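Quick one, typed in a hurry. Setup and rules for the tape square stacking game, the one we call Giltell at our house. All you need is a table, tape and some colored cubes. Fifteen minutes to set up the first time, way less after.

## What you need

- small cubes, all the same size, at least three colors (I use red, yellow, green)
- black tape
- ruler or a piece of cardboard with a square corner
- flat table
- paper for scores

Got my cubes from the Plomia bargain bin. Any will do if the sides are flat and the corners aren't rounded off too much. Rounded ones slide. If yours have a bump or a rough spot, rub that face on 2000 grit sandpaper, few passes, wipe, done. Don't go coarser, you'll take the color off.

## Step 1: tape the square

Wipe the table first. Crumbs under tape = lumpy edge.

1. Set three cubes side by side, mark that length. Thats one side of your square.
2. Lay the first strip along the grain if your table has grain. Free straight line.
3. Second strip, use the cardboard corner. Press down from the middle out.
4. Strips three and four. Overlap the ends a little and trim.
5. Rub all four with the back of a spoon.

Little bit crooked is ok. If one side is a lot longer, pull it up and redo it now. You will stare at it for the whole game.

Keep the inside clear. No X, no dot. Tried a center dot once and everyone aimed for the dot and the game got boring.

## Step 2: first cube

First cube goes in the square. Anywhere in it. Touching the tape is fine in the easy version, costs you points in the hard one (scoring further down).

Worth thinking a second where you put it. A corner leaves room for a second cube on the table if you're playing rows. Middle is better for a tower. Decide before you let go, since under Giltell rules a cube that's been let go stays put till the round's over.

Bring the next one in from the open side, so you aren't reaching over what's already down. Low and slow. Sleeves up. 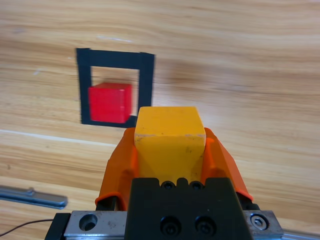
A reader wrote in to ask if you can skip the tape and just draw the square on paper, and says theirs is on a sheet of printer paper held down with books and works great until somebody bumps the sheet.

Ok yes, paper works, tape the corners of it though. Books get in the way of your hands.

## Step 3: build the tower

Basic order is red, yellow, green, bottom to top. Change it if you want, write it down before you start or there'll be arguing.

- **Bottom cube.** Check it sits flat. Push gently on each top corner. Rocks? Turn it over and try another face.
- **Second cube.** Hold by two opposite sides, not by the corners. Lower till it touches, wait a beat, let go with both sides at once. Letting go one side first is how cubes get twisted.
- **Third cube.** Same thing but look from the side as well as the top. Top view lies to you about overhang.

Now the big question, what if the second one lands crooked or hangs over a bit. Leave it. Really. Poking it straight knocks over more towers than the overhang does. Put the third cube over the part with support under it and go gentle. 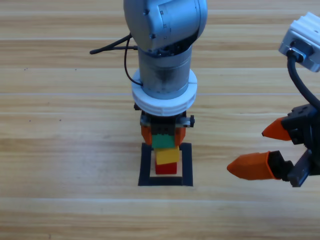
Once the top cube is down, let go straight up or straight out to the sides, whichever you've got room for, and take your hand well clear before you start counting. Count to six out loud. Still standing after six, it scores. Falls on five and a half, sorry.

If it falls, leave the cubes where they land until the score's written. Then reset.

## Step 4: scoring

Easy version:

- each cube still in the stack at the end of the count, 5 points
- colors in the right order, 5 more
- all inside the tape, 5 more

First to 50 wins. Takes a while with little kids, cut it in half if they're fading.

Hard version, same thing, but any cube sitting on the tape loses you the inside points plus another 5. Towers built outside the square score zero. My brother in law disagrees with that one. Too bad.

## Step 5: clearing between rounds

People skip this and then can't find the green one. Top cube off first, then the next, then the bottom. Never sweep. Put them back in a line off to one side, a gap between each so you can get hold of the sides without nudging the neighbor. Same color order every time makes the next round faster.

If you've got two players going at once, agree which side of the table each one works from. Then one moves while the other holds off. Middle of the table is shared, so hands back when you're not placing.

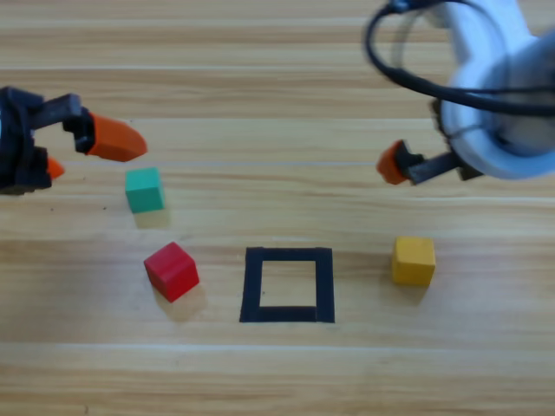

*Cubes spread out, empty tape square between two of them.*

## Stuff that goes wrong

**Tower always leans the same way.** Probably the table. Fold a bit of card under a leg. Or swap the bottom cube, could be that.

**Tape lifting at the corners.** Cheap tape, or you stretched it putting it down. The Skurnis stuff holds for me, the other roll I had curled up overnight.

**Sticky marks after.** Pull it slow and low, almost flat to the table. Dab of cooking oil on whatever's left, then soapy cloth. Test under the table first if it's a nice one.

**Kids fighting over who gets red.** No fix. Roll for it.

## Variations, quick

- *Backwards:* green at the bottom, red on top. Harder than it sounds when you're used to the other way.
- *Mover:* build it next to the square, then move it into the square one cube at a time. Order flips, so plan ahead.
- *Row:* no stacking, just cubes edge to edge inside the tape, no gaps. Good for the three year old.
- *Quiet round:* no talking from the first cube till the end of the count. Best before bedtime.

Will add the two-square rules when I get a mintue. They need a bigger table.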